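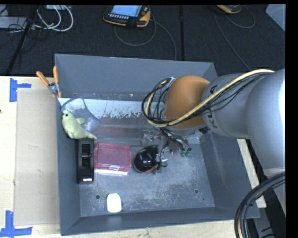

Jola notebook, Bultinstead
8 March 2025

Long morning with the gray bin, and I want to get this down while I still remember which thoughts were mine and which were Ulla's. She'll correct me in the margin anyway.

We went back to a thin mix to start with. Last time I had tipped in far too much of the odds-and-ends crate at once and all we learned was that a pile is a pile. So a few things, laid in together: the pink case, the black mouse-shaped thing, some crinkly clear packaging, and the little scraps that seem to follow the packaging wherever it goes. I like this set. It has something shiny, something you can see through, and something with hardly any shape of its own, and between them they cover most of what gives us grief in the full crate.

Notes on the things, in no special order.

The pink case (reddish pink, if anyone is matching it against the old list, where I think it went down as "red box"). It lies very flat. The raised rim is the only part of it that gives you much of an edge, and the panel in the middle takes on whatever color is under it, so against the worn part of the floor it goes a bit milky and against a fresh bit of metal it would look darker, I suppose. The small white label near the bottom edge is a help. I had been meaning to peel it off and am now glad I was lazy. I can't make out the print on it anymore and would rather not guess what the case once held. Please leave the label on, whoever tidies next.

The black one. Ulla says to stop writing "mouse" in the log until somebody turns it over and has a proper look, and she has a point, so it's "black rounded, glossy" from today. It has that thin red edge low down on the side, which is a nice thing to look for when you're trying to say which way round it's sitting. The shell throws back every lamp in the room as small white spots. I spent longer than I should admit moving the desk lamp around and only managed to move the spots around too. Wrote "try a sheet of tracing paper over the lamp" on the back of my hand, and am copying it here before I wash up.

The clear packaging. Oh, this stuff. It's all glare and creases, and if you look away and look back you have to find it again. It also holds on to bits. I gave it a shake over the bench before it went in and was quite pleased with myself, and there were still small clear and dark crumbs lying about on the bin floor by the black one, and a length of thin black wire that I don't remember putting anywhere. I'd like us to decide whether the crumbs are part of the mix or whether they're dirt. Ulla says they're part of it, on the grounds that the full crate is full of them. I lean toward sweeping before each thin mix and leaving them be in the thick ones. We didn't settle it. I've left the hand brush hanging on the hook by the door so at least we can find it.

The bin itself. I've been fond of this bin since it came over from Nullach, and I hadn't really looked at the bottom of it in ages. The floor is badly scuffed now, with cloudy pale patches, worst in the middle and toward the lower right corner as it stands on the table. It makes sense that the middle gets the most dragging, though I'd have expected the left to catch up. The patches matter more than I thought, as pale wear and clear plastic are awfully close to each other in color, and twice I reached for a bit of packaging that was only a scratch. Options, as we talked them through over the sink:

Leave it. The real bins at the sorting hall are no better, and some are much worse.

Rub the whole floor down with a fine pad so it's evenly dull. An afternoon's work, and it would look lovely for a week.

Line it. I tried a dark mat in the smaller bin last year and things slid on it, mat included. Could be glued, but then we can't hose the bin out.

Ask Brannigan for a new one and keep this as the old-and-tired bin, so we have both. They want 6 weeks, which takes us well into April, and it would come without holes unless we ask for them.

I'm for the last, Ulla is for the first, and neither of us is really for the pad, however much I enjoy that sort of job.

About the holes, while I'm here. The two round ones in the floor look like a small matter until something thin lies across one. The pink case is nowhere near small enough to go down, obviously, but the loose scraps are, and whatever goes through ends up on the tabletop under the bin. I lifted the near side last month and found a tidy little collection under there, including 3 washers and the cap I'd blamed on everyone else. I do not want to tape them over from inside as the tape will become one more pale patch. Tape from underneath might do. Or a thin tray. If we get the new bin I'd say order it plain and do our rinsing outdoors.

The sloping sides are doing what we hoped, for the most part. Round things roll back down toward the middle. Flat things that get pushed up the slope tend to sit there and sulk, though, and the packaging will happily wedge itself up against the wall and stay. For the log I've started writing "floor" or "slope" next to each item, which takes a second and will save us arguing.

The table needs a word too. It's good pale wood and I'd like to keep it that way, so could we keep a layer of something under the bin's feet and edges when it gets shifted? The cardboard on the left is fine as it is, please don't bin it with the recycling again.

The log stands a little over 4000 items since we opened the Jola sheets, most of them thick mixes, so the thin ones are badly behind. I'd like 2 thin mixes each morning before anyone touches the crate.

For next time: tracing paper for the lamp. Turn the black one over and write down what it is. Photograph the label on the pink case up close in case it can be read with better light. Ulla Lindqvist to answer Brannigan about holes or no holes. Me to check under the bin again, and to bring back the good tweezers, which are in my coat.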